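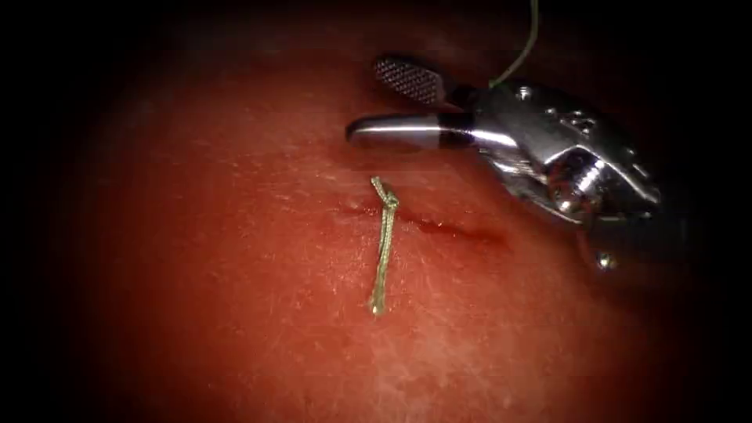 List: wikska-sutures
Subject: Re: thread for the red pads, and short tails
Date: Sunday, July 21, 2024

Hi all,

Jumping in on the thread question (sorry, no pun intended, it's early). The original post for anyone who deleted it:

> We're down to our last box of the Marchetti braid and I've been told
> to look at something cheaper for practice. Two things I'd love to hear
> about. One, does anybody use a plain monofilament on the soft red
> pads and like it? Two, how long do you cut? Ours are going in long and
> half the session gets eaten up by people pulling thread through. Also
> my loops keep sliding off before I can grab the tail. Is that the
> thread or is that me?

I'd stay with braid if you can swing it. We had a batch of Lodel monofilament last year and it was so springy that every loop tried to turn back into a circle the second you let up on it. Fine if you want to practice being patient! The braid lies down on the pad and stays where you put it, and the first throw holds while you get set for the second. We pay 88 dollars a box for the green and I've stopped feeling guilty about it.

And do get the green, whatever brand you end up with. We tried a dark purple one and on a red pad it just disappears as soon as it drops into shadow. Pale green you can find at a glance, even a stubby little end. 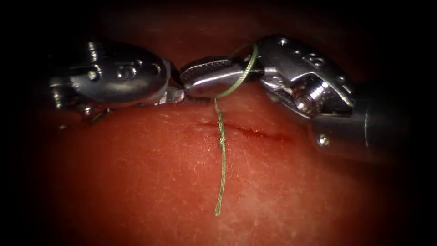 On the loops - I had the same trouble for months, and for me it was mostly the tail. I'd leave it way off to the side and then have to travel for it with two wraps on, and of course the wraps walked right off the tip. Now I pull through until the tail is short, park it close to where the wraps are going to be made, and stay low over the pad the whole time. Less reaching, fewer lost loops. If the jaw is pointing down at the tail already, you hardly have to move at all.

For length, we cut shorter than we used to and the pulling-through problem mostly went away. Beginners get a bit extra.

About the pads: the Casside ones are softer than they look and they tear if you lift up on the stitch. We move over to a new slit once the edges get ragged, and I keep the old pads for loop practice where you never put a needle in at all. I ordered 400 small labels so I could mark which pads were retired and have used maybe one sheet.

Does anyone have a trick for keeping the braid from fraying at the cut end? Ours gets fuzzy after a few knots and I'm trimming it constantly.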